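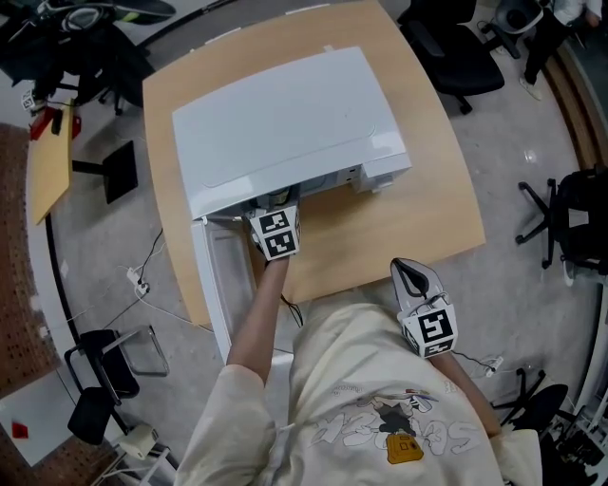

Collection of a two-handed demonstration with handheld grippers. The right-hand gripper is inside the opening of a white appliance; the square fiducial markers on the gripper bodies are used for pose tracking.

Nornstead method

The Nornstead method is a procedure for recording and aligning human demonstrations of manipulation tasks that involve enclosed spaces, such as the inside of a cabinet, an oven or a front-opening appliance. An operator performs the task with a pair of handheld grippers, one in each hand, and the motion of each gripper is recovered afterward from printed fiducial markers and inertial readings. The recovered motion is used to train a control policy for a robot with two arms. The method was described by Dela Dramani and coworkers at the Doltmont laboratory and takes its name from the building in which the first recordings were made.

The method is a form of imitation learning. It differs from earlier handheld-gripper procedures mainly in its handling of occlusion, the condition in which a gripper cannot be seen by the tracking camera. In most earlier procedures, a segment with more than a short loss of tracking was thrown away. In the Nornstead method the segment is kept, and the missing part of the path is estimated from both sides of the gap.

Background

Policies for robot manipulation are often trained from demonstrations. The oldest way of getting them is teleoperation, in which a person drives the robot directly while its joint positions and camera images are stored. Teleoperated data matches the robot exactly, but it is slow to gather and requires a working robot for every hour of recording. Operators also tend to move more slowly and carefully than they would with their own hands.

Handheld grippers remove the robot from the recording stage. The operator holds a device with the same jaws as the robot's end effector and carries out the task at close to normal speed. What must then be recovered is the path of the device through space, the opening of the jaws, and a set of images similar to those the robot will have when it runs the policy.

Pose recovery from markers works well on an open table. It works poorly when the hand enters a box. The walls of the box hide the markers, the light level drops, and the operator's forearm covers part of what remains visible. Door tasks have a further problem: the door itself moves during the demonstration and can pass between camera and marker. In the Doltmont group's first recordings of appliance tasks, the loss of tracking fell almost entirely in the part of the task that mattered most, which was the contact phase inside the opening.

Apparatus

Each gripper consists of a body carrying square black-and-white markers, a pair of jaws, and a thin cable for power and data. The markers are placed on more than one face of the body so that a turn of the wrist does not hide all of them at once. An inertial unit inside the body reports acceleration and angular rate. Jaw opening is read by a rotary sensor.

The tracking view is taken from above the work surface. An overhead view keeps the gripper bodies visible during approach and withdrawal, and it gives the longest unbroken path on either side of an occlusion. It is a poor view of the inside of a front-opening appliance, and the method assumes that it will be blocked there.

The fingers can be exchanged. The group used curved fingers for pulling on lips and edges and flat ones for grasping loose objects. Changing fingers moves the contact point relative to the markers, so a new offset has to be measured each time. Dramani's notes on the procedure describe an uncorrected finger offset as the most common cause of unusable sessions.

Procedure

A session starts with a calibration step. The operator touches the two grippers together at a fixed reference point and holds them still, then moves each one through a slow figure eight. The still period gives the bias of the inertial sensors. The figure eight ties the inertial frame to the marker frame.

The operator then performs the task repeatedly. Each repetition is called a take. A take begins and ends with both grippers in open view, and this is the one firm rule of the procedure. A take that begins with a gripper already inside the appliance has only one visible end and cannot be closed by the alignment step.

Between takes the appliance is returned to its starting state and shifted slightly on the table. The shift is meant to prevent the policy from learning a single fixed path. The amount of shift is left to the operator, who is asked to vary both position and angle. Furniture and other objects in the room are left where they are, and people may move through the space during recording. The group considered a plain backdrop and decided against it — policies trained on tidy recordings had performed badly in ordinary rooms.

Two-handed tasks are recorded with both grippers running for the full take, even when one hand is idle. The idle hand's path is kept in the data. Removing it was found to cause the trained policy to hold the unused arm in the way of the working one.

Path alignment

The central step of the method is called two-sided alignment. For each occluded interval, the inertial readings are integrated forward from the last reliable marker pose and backward from the next one. Both estimates drift, and the drift grows with distance from the known end. The two are blended with weights that follow the expected drift, so the forward estimate dominates early in the gap and the backward estimate dominates late.

Where the two estimates disagree by more than a set threshold in the middle of the gap, a contact term is added. The term makes use of the fact that a gripper pressed against a surface has low velocity in at least one direction. Contact is detected from the jaw sensor and from short spikes in acceleration. The path is then solved again with the contact instants held as soft constraints.

The solver runs after the session and is not intended for live use. Backward integration requires the end of the gap, so a real-time version would have to fall back on the forward estimate alone.

A second, smaller step handles the door. Doors carry no markers, and their angle is not measured directly. The method fits a single hinge axis to the gripper path during the part of the take in which the jaws hold the door edge. The fit is rejected if the path departs from an arc, which happens when the jaws slip.

Results

The main evaluation used 600 takes of reaching into and withdrawing from a front-opening appliance. Under the earlier rule, by which any take with a long tracking loss was dropped, 406 of these would have been discarded. With two-sided alignment nearly 100 of those were still rejected, most of them for slipped jaws or for a missing end pose, and the remainder were used in training.

Policies trained on the larger set completed the reach more often than policies trained only on the unbroken takes. The difference was greatest when the appliance stood at an angle to the robot. The authors attributed this to the makeup of the smaller set: takes that survive without tracking loss tend to be those with shallow reaches and a straight approach, and a policy trained on them has rarely seen anything else.

A separate test asked whether the gain came from the alignment or merely from the added volume of data. The smaller set was repeated until it matched the larger one in length. Performance did not improve, and on angled placements it fell slightly. In a further test the gaps were filled by straight-line interpolation in place of two-sided alignment. The resulting policy reached the opening reliably but struck the inner wall in many trials.

Limitations

The method assumes that occlusions are short. The error in the middle of a gap rises quickly after 6 seconds, and the authors advise that longer tasks be broken up by bringing the gripper back into view. Operators found this unnatural, and some of the withdrawn motions appeared in the trained policy as needless pauses outside the opening.

Forces are not recorded. A policy trained by the method knows where the jaws were but has no measure of how hard they pushed. Tasks such as latching a stiff door are therefore poorly covered.

Cables are a practical nuisance. A cable caught on a door or table edge produces an acceleration spike that the contact detector may accept as real. The published procedure recommends running the cable back along the forearm and checking flagged contacts by eye.

Related methods

The Lüthi variant replaces the fixed contact threshold with one learned from a small set of hand-labeled takes. It rejects fewer takes with soft contacts, but the labels have to be made again for each type of finger.

Fetach is a software package that contains an implementation of two-sided alignment together with the hinge fit. It stores rejected takes beside accepted ones and records the reason for rejection. The first release handled a single gripper only; support for paired grippers was added later, with a shared clock correction for the two inertial units.

See also

Imitation learning
Fiducial marker
Inertial navigation
Bimanual manipulation
Sensor fusion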